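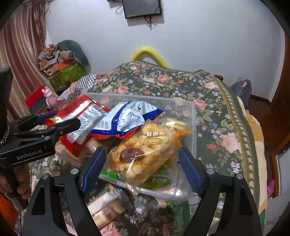 Vitória Baptista, with Tolera Chala and Aníbal Gouveia
Project report, Bragança, June 2019

So, the money. We started with a budget of 3,000 euros and a very long wish list, and I was put in charge of the spreadsheet (I did volunteer, to be fair). My first version bought a full arm from Zeltard and left us 12 euros for everything else!

Aurora Peixoto, our supervisor, sent me back to the task itself, which is picking up packaged snacks from a clear plastic bin. Foil bags, clear film, little packets lying over each other – glare all over the place. We don't need much reach for that, but we do need decent finger pads, so I moved the pads up the list. Spare sets from Femolia are 195 euros and I've put in for two.

Hand-held grippers stay in the plan for both of this year's stages. Tolera wanted a second bin as well and I said yes, they're cheap. Snacks get 100 euros, under consumables, and Aníbal keeps the receipts.

Still open: delivery to Bragança, where I only have one quote so far, and whether the arm waits until September. I'd let it wait.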